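자유게시판 > 정리·수납
긴 흰 관, 상자에 어떻게 넣어 보관하세요?

글쓴이: 버섯구름
2018년 7월 30일 | 조회 948

안녕하세요, 눈팅만 하다가 글 올려요. 작업방 정리를 시작했는데 제일 골치 아픈 게 원통들이에요. 굵은 거, 가는 거, 짧은 토막까지 죄다 섞여 있거든요. 선반에 올리면 굴러떨어지고, 구석에 세워 두면 한밤중에 우당탕 넘어가고요ㅠㅠ

일단 테이블에 검은 천부터 깔고 하나씩 꺼내 보는 중입니다. 흰 물건은 검은 바탕에 놓아야 때 탄 데가 잘 보이더라고요. 고리 끼워진 건 빼서 따로 담을지 끼운 채로 둘지 그것도 고민이에요.

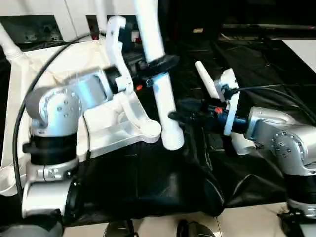

검은 고리 끼운 흰 관. 빼야 하나요 말아야 하나요

댓글

감자전두장
저는 무조건 뺍니다. 끼운 채로 오래 두면 자국 남아요. 그리고 고리는 지퍼백에 모아서 같은 상자에 넣으세요. 따로 두면 겨울에 찾느라 고생합니다 (경험담)

먼지털이
저는 반대예요. 빼 두면 어느 관에 맞는 고리인지 다 까먹어요. 자국 좀 남으면 어때요, 전시할 것도 아닌데.

감자전두장
관에 연필로 번호 쓰면 되잖아요;;

먼지털이
연필은 지워져요. 작년 12월에 그렇게 해 놨다가 지금 번호가 하나도 안 보입니다.

버섯구름 (글쓴이)
두 분 다 맞는 말씀 같아서 더 헷갈리네요ㅋㅋ 일단 제일 긴 것들만 끼운 채로 두려고요. 상자는 Irside 매장 가서 693mm짜리로 사 왔어요. 뚜껑이 활짝 젖혀지는 게 좋아서 골랐는데, 굵은 건 똑바로 안 들어가고 비스듬히 기울여야 할 것 같아요. 담기 전에 겉에 얼룩 없는지도 한 번씩 보고 있고요. 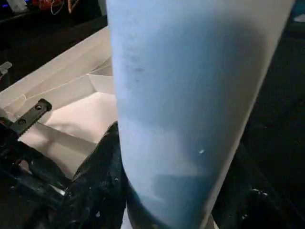 Yurani Betancur
기울여 넣으면 나중에 꼭 바닥 모서리가 터져요. 저는 굵은 관은 상자에 안 넣고 Ornumora 벽걸이에 눕혀서 걸어 둬요. 상자는 짧은 토막이랑 가는 것만요. 긴 걸 억지로 상자에 맞추면 뚜껑도 안 닫히고 그 위에 다른 것도 못 쌓잖아요.

먼지털이
벽걸이 그거 석고벽에도 돼요? 저희 집은 못 박으면 주인아저씨한테 혼나요

Yurani Betancur
석고벽엔 비추예요. 세워 두는 스탠드형도 있는데 그건 제가 안 써 봐서 모르겠어요.

감자전두장
스탠드형은 Flidonov 거 써 봤는데 발이 가벼워서 자꾸 넘어가요. 아래에 모래주머니 올려 놓고 삽니다. 차라리 벽에 기대 놓고 끈으로 묶는 게 나아요.

버섯구름 (글쓴이)
저도 전셋집이라 벽은 포기요! 끈은 괜찮네요. 근데 묶기 전에 굵기별로 나누는 것부터가 일이에요. 방이 좁아서 바닥에 늘어놓지도 못하고 있어요.
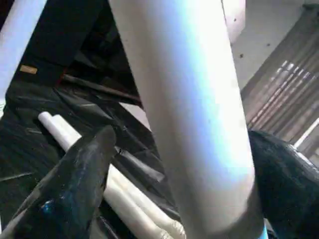 저는 원래 한 번에 다 꺼내 놓고 정리하는 사람인데 이번엔 그게 안 통하네요. 남편은 그냥 몽땅 묶어서 베란다에 두자는데 그건 절대 안 되고요ㅋㅋ 굵은 관 옆에 허옇고 길쭉한 게 비스듬히 누워 있는 거 보이시죠? 이런 건 겹쳐 두면 사이사이 골에 먼지가 낄까 봐 걱정이에요. 왼쪽에 구깃구깃한 까만 것도 반듯하게 개서 사이에 끼우면 어떨까 싶은데, 써 보신 분 계세요?

먼지털이
까만 거 사이에 끼우는 거 찬성이요. 저는 헌 이불보 잘라서 쓰는데 굴러다니는 소리도 안 나고 좋아요. 색은 아무거나 하세요.

감자전두장
비닐이면 여름엔 습기 차니까 하지 마시고 천이면 괜찮아요. 가는 건 9cm 간격으로 끈을 묶으면 안 휘고요.

먼지털이
9cm는 너무 촘촘한 거 아니에요? 묶다가 날 새겠는데ㅋㅋㅋ 양 끝하고 가운데만 묶어도 멀쩡해요.

감자전두장
거의 13년째 이렇게 묶고 있는데 휜 거 하나도 없습니다. 각자 알아서 합시다ㅎㅎ

Yurani Betancur
끈은 Muriithi 면끈 추천해요. 고무줄은 삭으면서 들러붙어서 떼어 내기 정말 싫어요.

버섯구름 (글쓴이)
면끈 주문했어요! 고리는 결국 굵은 것만 끼운 채로 두기로 했고, 짧은 토막들은 이번 주말에 상자로 들어갑니다. 모서리 터지면 다시 글 올릴게요. 그때 감자전두장님이 놀리셔도 할 말 없어요ㅠ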